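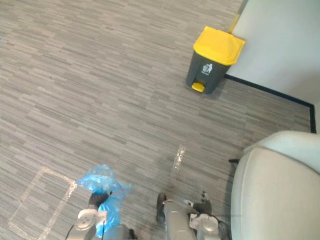
九月に行くなら宿より先に靴を決めなさい、とジョティ・ヴィシュワカルマから返事が来た。ロストスカの収穫祭に行ってみたいんだけど、と軽い気持ちでメールしただけなのに、返ってきたのは靴の話が三段落、それから詩の朗読の話が一段落。石畳が急で、しかも夜は露で滑るらしい。はい、買いましたよ、底のごついやつを。

ロストスカは川沿いの小さな町で、普段は列車を降りる人もまばらなところ。それが祭りの週だけは、パン屋も床屋も店先に長椅子を出して、誰でも座っていいことになる。私はこういう「座っていい」にめっぽう弱い(旅先でいちばん困るのは、お金を使わずに腰を下ろせる場所ですからね!)。着いた日の午後は、荷物を抱えたままパン屋の前で一時間も過ごしてしまった。

祭りの中心は、地元の詩人メデイロスの朗読だ。日本ではほとんど読まれていない人で、私も出発前に薄い英訳を一冊読んだきり。りんごと川と、借金の詩が多い。町の人は借金の詩がとにかく好きで、最後の行になると客席がいっせいに声を合わせる。私は言葉がわからないので口だけ動かしていたら、隣のおばあさんに肘でつつかれた。声を出せ、ということだったみたい。

二日目は、ノンデロの丘まで歩く「朗読散歩」に参加した。案内はズレイカ・ファルカンさん。ポルトガル語なまりの英語がとても速い。定員は30人で、朝いちばんに並んでようやく入れた。途中の23か所に詩の一節を刻んだ石があって、石ごとに誰かが読む。読み手は決まっていなくて、目が合った人の負け。私は橋のたもとの石で負けました。短い節だったのが救いだけれど、発音を直されながら三回も読んだ。三回目には拍手をもらって、ちょっと泣きそうになった。

「上手に読む人ばかりだと、みんな早く帰っちゃうのよ」とファルカンさん。褒められたのかどうか、いまだによくわからない。

丘の上では、りんごを煮たスープが出る。甘いのかと思ったら胡椒がきいていて、底に大麦が沈んでいる。寒い風の中で飲むと、これがもう最高! おかわりは自分のカップを持ってきた人だけなので、行く方はぜひ鞄にひとつ入れておいてください。私は知らなくて、見かねた親子に借りた。

夜は旧穀物倉庫のブロキエルで歌の会がある。こちらは予約なしで入れるものの、椅子は早いもの勝ち。演目表は手書きで、しかも当日の気分で順番が変わる。目当ての楽隊を待っていたら、先に合唱が四組続いて、日付が変わるころにやっと太鼓が鳴った。帰り道の石畳は、ジョティの言うとおり本当によく滑った。靴の三段落、長いと思ってごめんなさい。

町の人口は2,718人だと駅の案内板に書いてあった。祭りの間はそこに親戚やら詩の愛好家やらが加わるから、宿はすぐに埋まる。私が泊まったのは隣村の農家で、町までは自転車で40分。行きは下りで気持ちがいいのだけれど、帰りは歌の会のあとの上り坂が待っている。体力に自信のない方は、夜の乗合バスがある川向こうの宿をどうぞ。

駅前の本屋では、メデイロスの詩集を対訳で売っている。表紙が緑のほうには借金の詩が全部入っている。青いほうは川の詩だけで、私はうっかり青を買った。緑はジョティに頼んで送ってもらうことにして、いまは届くのを待っている。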